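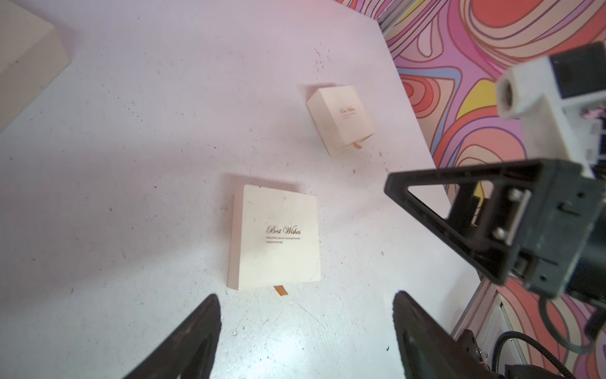
Project Report: Trial of the Grustach Two-Arm Starter Kit
Course: Applied Automation, Orellana Technical College
Report version 2

1. Purpose

Our group was asked to test a two-arm robot kit and write up whether the department should buy a second one. The kit is called the Grustach and it is sold by Grundano, a small supplier in Pretthorpe. The department had the first one on a trial loan until December. Two other groups used it before us for stacking blocks and sorting parts, so we picked a different job: handling small gift boxes.

We wanted to answer these questions. Can a student group with one term of programming get the kit working? Is the gripper good enough for light cardboard? Are the cameras placed where they are useful? Is the price fair for what you get?

2. What comes with the kit

The arms come with their bases, a metal rail that both bases bolt to, and grippers with open triangular fingers. Small cameras sit at the wrists, and a separate fixed camera covers the table. There is also a power supply, a printed manual and a license for the control software. The table and the enclosure are not part of the price. The department built the enclosure from aluminum extrusion and put patterned panels on the walls.

Grundano quotes a limit of 300 grams per arm. We never came near that with empty boxes. The software can store up to 2000 recorded motions before old ones have to be exported. We ended the project with 564 saved, including bad ones.

3. Setup

Assembly took us two lab sessions. The rail has to be level or the arms will disagree about table height. The manual mentions this on the last page, and we think it belongs on the first. Cable routing was the slowest part. The conduit needs enough slack for the wrist to turn, but too much slack gets in the way of the side camera. We held ours down with zip ties and moved them several times.

Calibration is done by touching each gripper to marked points on the table. The software walks you through it. We had to repeat it after one of the bases was bumped. 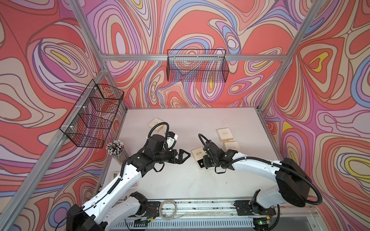 Page last changed: Oct 10, 2025

4. The task

The boxes are cream gift boxes with "Best Wishes" on them and a drawer that slides out by a pull tab. We chose them because they are cheap and light, and because the drawer gives the second arm something to do. The full task was planned as follows: one arm holds the box against the table, the other arm takes the tab and pulls the drawer open, and then both let go and return to the start position.

We broke this into stages and recorded each stage separately. All motions were taught by hand guiding. We did not write our own motion planner, which would have been outside the scope of the course.

5. Results

Holding the box was the easiest stage. The fingers are stiff and the pads have some texture, so cardboard does not slide much. The default grip force was too high for our boxes and left creases at the edges. Setting 5 on the force scale worked better and we kept it there for the rest of the project.

Finding the tab was harder. It is short, and from the fixed camera it is often hidden behind a gripper. The wrist cameras helped a lot here. With the wrist held low we could tell which way a box was turned and bring the fingers in from the correct side. Boxes lying close together were a problem, as the open finger would push the neighbor out of place.

Pulling the drawer gave mixed results. It went well when the box was square to the rail. When the box was turned, the drawer tended to jam partway and the arm kept pulling. The software has a stop-on-force option that should prevent this, but we could not get it to trigger at low loads. We wrote to Grundano and they told us that a fix is planned.
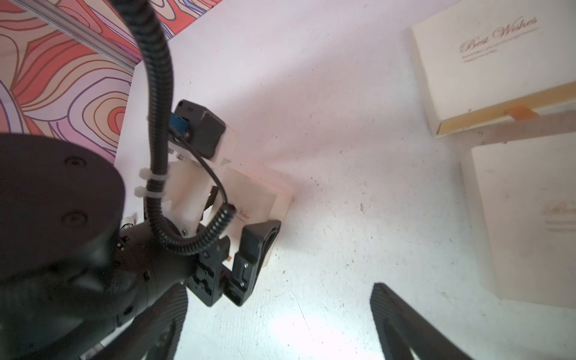
6. Review of the product

Good points
The arms are quiet and light. Replacement fingers can be printed from files on the supplier's site. Saved motions are easy to rename and replay. When we emailed support we had an answer by the next day.

Weak points
The manual is out of order and some of the screenshots are from an older version of the software. The force stop is not reliable with light objects. The wrist camera cable is thin and we would like a spare in the box. The two arms can be played back together, but there is no warning if their paths cross. We had one light collision, with no damage.

7. Recommendation

We recommend buying a second kit if Grundano confirms the force stop fix in writing. For block stacking and simple sorting the kit is fine as it is. For tasks with drawers, lids or anything that can jam, the next group should plan extra time and keep a hand near the stop button.

The recorded motions and our calibration notes are in the shared course folder, under the kit name.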